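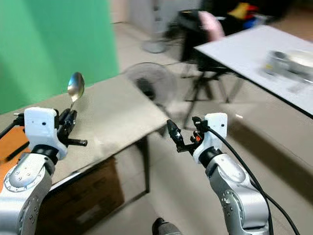
February 2019, a Sunday, at the workshop

I came in at nine, when the street was still quiet, to continue with the trial of the Clateck two-arm kit. We have it for 15 more days. After that we must either pay or send it back to Auer, and Wendelin wants my opinion in writing before the end of the trial. So I write here first, without order, and I will make the report from it later.

Spoons were the subject of the morning. The left gripper takes a spoon by the handle and keeps it upright with the bowl on top. I like this position, but the handle is thin and the jaws are flat, and I am not sure that the standard fingers are the right choice for cutlery. The Clateck price list has a softer finger set for 714 euros. I find this expensive for two pairs of fingers. I wrote to Auer and asked if we can borrow one set during the trial. On a Sunday I do not expect an answer.

The manual is better than the manual of the Utus arm which we tested in August. The sentences are short and the drawings agree with the machine. Only chapter 7, on the calibration of the two arms together, I had to read three times. It says "the reference side" and does not explain which side this is. I called Wendelin Plattner at home and he also did not know. We decided for left.

After lunch I worked with the orange plate. A flat plate on a flat table is more difficult than I thought when we wrote the test plan. The fingers must come down from above, and there is very little height for them at the rim. Verner has the same problem with his machine, he told me so last year, and he solved it with a small ramp. I do not want a ramp. Our customers will not put their plates on ramps.
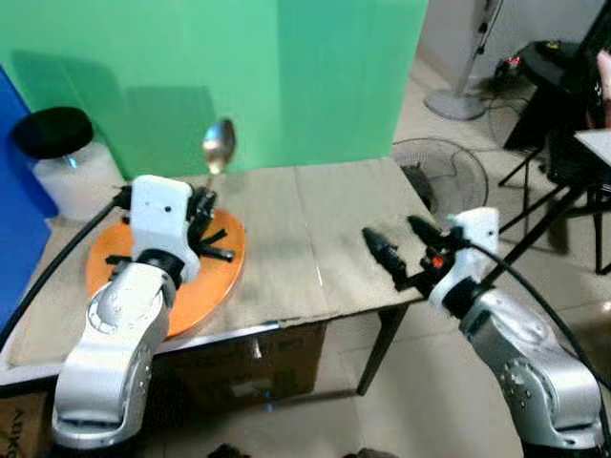

Left gripper over the orange plate, right gripper open.

My opinion for today: the arms are good, the grippers are acceptable, the software needs patience. The program has now 1,452 lines in its log and I have read maybe half of them. The search function in the log window does not accept capital letters, this I must put in the report also.

I must ask Auer if the service contract includes the cables. Tomorrow I begin with the plate again, and with a slower speed for the left arm. I went home at six and forgot my gloves on the desk.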